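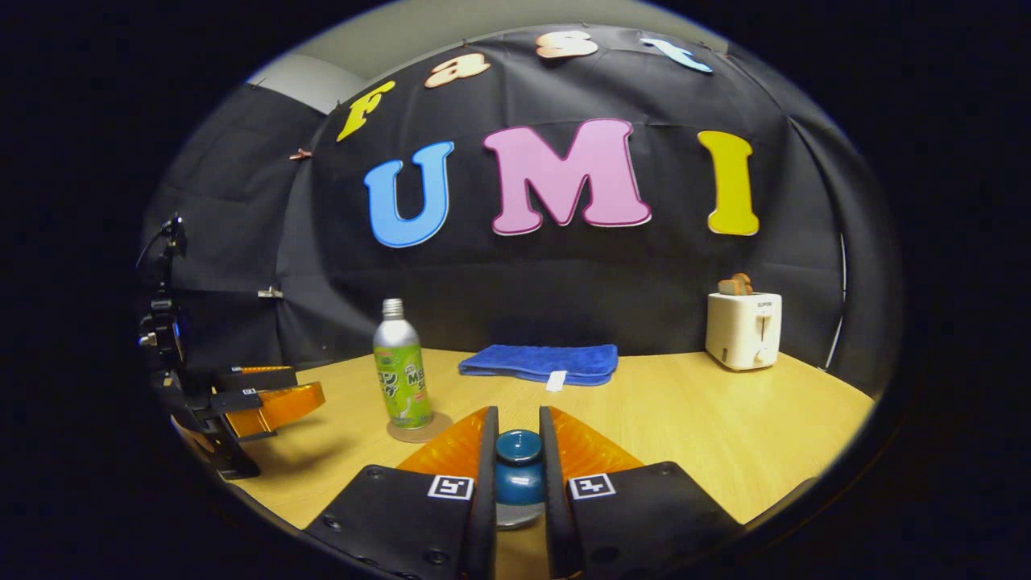

Naheed Orakzai asked if we could move the summer swap up to July, before people leave town, and got a loud yes from all over the room!

Jendance Street Pottery Club, monthly meeting. Started at 7:05 p.m.

Swap: July it is. Tables go in the side yard if it's dry, in the hall if it isn't. Bring pots you made yourself, chips and all (last year's wonky mug table was the first to empty out).

Money: we have $3,935 in the account after the spring sale, our best one yet. 222 pieces sold! Big thanks to everyone who wrapped and carried.

Kiln: the Ferard kiln needs new elements. Approved, with 2 against who would like to see a second quote first. Glaze firings are on hold until the work is done. Bisque can go ahead in the small kiln.

Glazes: the Drekska blue test tiles are on the back shelf and they are gorgeous, especially over the white clay. Please write the number of coats on the foot of any new tile.

Classes: the beginner wheel class is full at 8, with a waiting list. A second evening was suggested and will come up again next month.

Zaidi Hall key: still missing. Check your apron pockets.

Closed at 8:20 p.m.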